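Trumcombe Help > Home Robotics > Simulation software

Is the Skornent kitchen pack worth paying for if I only have one arm?

Asked by Majdi Salameh, Sep 26, 2023

I teach an evening class in robot programming and we have one real arm for the whole group. Most of the students spend the session waiting for a turn. I have been looking at the Skornent kitchen pack, the simulated kitchens you load your own arm model into. The class license is $300 and I would be paying for it out of a small budget.

What I want the students to practice is plain pick and place near obstacles: getting a pan off a burner, moving something small along the counter, not hitting the cabinets. I don't care much about pretty lighting. I do care about whether the layout is tight enough to cause the problems you get in a real kitchen.
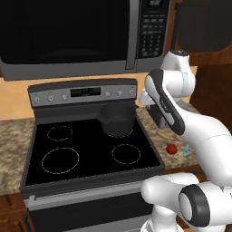

My other worry is the machines. The lab computers are old and I can't replace them. Does the pack run on ordinary hardware, and does anyone know if the license is yearly?

3 answers

Magdalini Lazaridis
Accepted answer

I have used it with two classes. The license is yearly, but scenes you have already exported keep working after it runs out. You lose updates and the scene editor.

On layout, yes, it is tight. The space between the range and the microwave is the part my students fail on first. They plan a straight lift from a back burner and the wrist goes into the microwave. Have them lift a little, pull toward the front, then go up. Cabinets next to the counter cause the same sort of trouble with the forearm, and beginners only check the gripper.

On hardware, turn off shadows and reflections and set the physics step by hand. The default step is too coarse for small objects and they slide out of the fingers. Our older machines managed 59 frames a second with shadows off, one arm loaded.

Check that your arm is on the supported list before you pay. If it isn't, you can import a model, but you will have to fix the collision shapes yourself. It took me a weekend.

Misaki Okabe

We went with the Tokcombe set, which is cheaper, and regretted it. Few of the objects can be moved and the oven doors don't open. Skornent support answered me in 5 days, so don't buy it the night before class.

Yasuo Minami

Just buy a second arm. You can find used ones for 1,000 or so if you look.

Comment from Majdi Salameh: No room for a second arm, but thanks. My arm is on the list, so I'm going to try the class license. Magdalini, what did you set the physics step to?

Comment from Magdalini Lazaridis: Half the default. Go lower if they are picking up anything round.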